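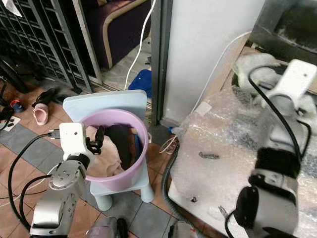

Step 2: Sort the laundry at the bucket

Raise the bucket on a low stool or child's chair before sorting. Set the backrest to the far side so it does not block your reach. Take items out one at a time and separate them by color:

Darks: black and navy cloths. Wash at 290 g or less per liter of drum volume.
Lights: cream, pale pink, pale green.

Check each item for pockets and closed hooks as it comes out -- a small hook will snag terry loops. 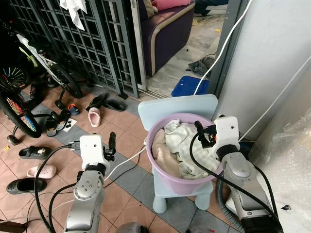
Towels go in a load of their own. Leave a hand's width free at the top of the drum, and skip fabric softener, as it reduces absorbency. Spin cotton at up to 2,000 rpm if the care label allows it.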